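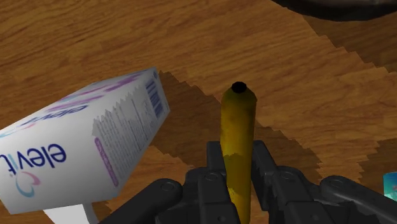

4.3 Recording a grasp by remote control

1. Put on the Josto glove and hold your hand flat until the status light stops blinking.

2. In Dzene, load the tabletop world and pick the object to be grasped. The banana is a good first choice - it forgives a lot, and in simulation it never bruises.

3. Press Record, then close your fingers slowly. The hand copies what you do, including scratching your nose.

4. Hold the grasp for 2 seconds and press Stop.

5. Repeat until you have 100 clean takes. Coffee is permitted between takes, though not during them.

Note: Jagged shadow edges come from the low render setting and do not affect the recording.

Caution: Do not squeeze harder to "make sure." Fernel will learn that too, and it has no sense of proportion.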